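Menaswood Blog Themes: progress report to the Rizvi Fund
28th October

You asked for a short report in plain words, and the last one was neither, so I have tried again.

Where we are

The grant was for rebuilding our free blog templates so that a person with no coding knowledge can install one, change the colors and go to bed at a reasonable hour. We promised six templates. Four are finished and up for download, one is in testing, and the sixth is a header with ambitions.

The finished four all pass the mobile layout check, which in July only one of them did. The comment box no longer slides under the sidebar on small phones. I would like to claim this took cleverness, but it was one missing line in the style sheet, found after two weeks of looking everywhere else.

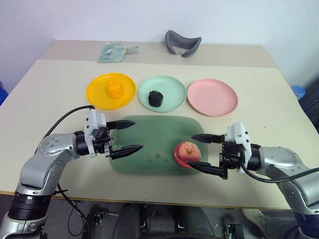
Downloads and support

Downloads stand at more than 100 a week. Support requests came to 69 over the whole period, and 45 of those asked where the upload button is. We have rewritten the install guide so that the upload button is now the first thing it mentions. The old guide opened with a history of the project, which I wrote and was fond of.

The remaining requests were mostly about menus that vanish when a blog has no pages yet. Kerport, our oldest template, still does this. The fix is written but it breaks the search box, so it stays out of the public version for now.

Wosidico

Wosidico is the photo-heavy template, the one you singled out in your award letter. It is also the late one. The gallery loads well with a handful of pictures and sulks with a long page of them, and our first cure made every thumbnail the same thumbnail. 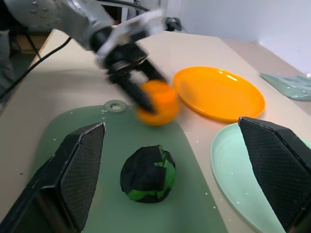

The current build loads pictures only as the reader scrolls down to them. Test blogs feel much quicker, although the back button still returns you to the top of the page – a small thing, unless you are the reader. I want that settled before release and have moved the date to the end of the grant period. You were told it would be earlier. I was the one who told you.

Money

Spending is under budget on design and over on hosting for the demo blogs, and the two very nearly cancel out. No change to the total is requested. I would like permission to move what is left of the design line into testing on older phones, where most of our remaining bugs seem to live.

Next

Finish Wosidico, release the Kerport fix with a working search box, and give the sixth template a body and a footer. It also needs a name. Suggestions from the Fund are welcome, and the form for them is on the contact page, under the upload button.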